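Cómo grabar demostraciones de «servir el desayuno» con dos brazos (y no volverse loco en el intento)
Publicado el 2025-04-05 en el blog de Nellcombe

Llevo desde diciembre grabando demostraciones teleoperadas para el proyecto Daza y ya me habéis pedido varias veces que cuente cómo monto una sesión. Pues vamos a ello, con la tarea que más juego me está dando: coger bollería con unas pinzas de servir y pasarla de la bandeja al plato.

Primero, la mesa. Mantel individual, plato, cubiertos, taza, bandeja con el pan y las pinzas. Yo dejo fijo el mantel y muevo lo demás unos centímetros entre episodio y episodio, ¡pero poco! Al principio lo cambiaba todo a la vez y luego no había quien entendiera por qué fallaba la política.

Segundo, las cámaras. Una general y otra en la muñeca. Antes de grabar nada, abrid la vista de muñeca y comprobad que se ven los dedos del propio brazo y también la zona del plato. Si con las pinzas encima del plato perdéis de vista el pan, subid un poco la muñeca y volved a probar.

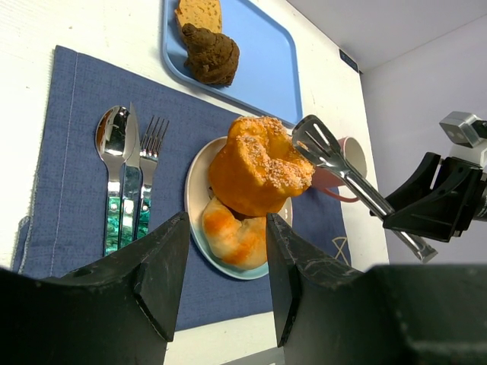

Stevholm: Una duda, ¿los episodios en los que se te escapa el bollo los borras o los guardas? Yo los tiraba todos y me quedé sin ejemplos de recuperación.

Buena pregunta, y yo cometí el mismo error. Si se escapa y lo vuelvo a coger en el mismo episodio, lo guardo con la etiqueta «recuperación». Si acaba en el suelo, fuera. De mi última tanda de 119 episodios me quedé con 76 limpios y 24 con recuperación, y el resto a la papelera sin pena ninguna.

Tercero, el agarre de las pinzas. Es la parte delicada (y la que más paciencia pide). Cerrad la garra sobre los brazos metálicos, hacia la mitad: muy cerca de la cabeza no abren bien, y muy atrás se os van de lado. Haced siete intentos de prueba sin grabar, hasta que la mano coja el ritmo — la vuestra, digo, la del robot ya lo tiene.

Cuarto, el orden. Empiezo con la bandeja cargada y el plato vacío, y voy pasando piezas de una en una. Alterno las formas: un bollo redondo y alto se agarra de una manera, un cruasán de otra, y si grabáis siempre la misma pieza el modelo solo aprende esa.
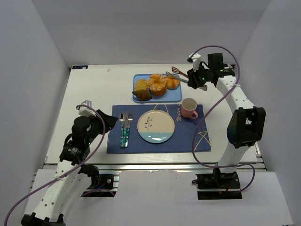
Vista general: el brazo derecho sujeta las pinzas, con el plato libre y la bollería en la bandeja.

Y quinto, las etiquetas. Yo uso Flusano para cortar los episodios, pero cualquier editor que respete las marcas de tiempo os vale. Apuntad la pieza, el brazo que la mueve y si hubo recuperación. Hacedlo el mismo día, de verdad, que a la semana siguiente todos los cruasanes parecen el mismo.

Para la próxima entrada quiero contar cómo sincronizo las dos cámaras. Si tenéis algún truco con eso, dejadlo en los comentarios, que todavía me bailan unos fotogramas.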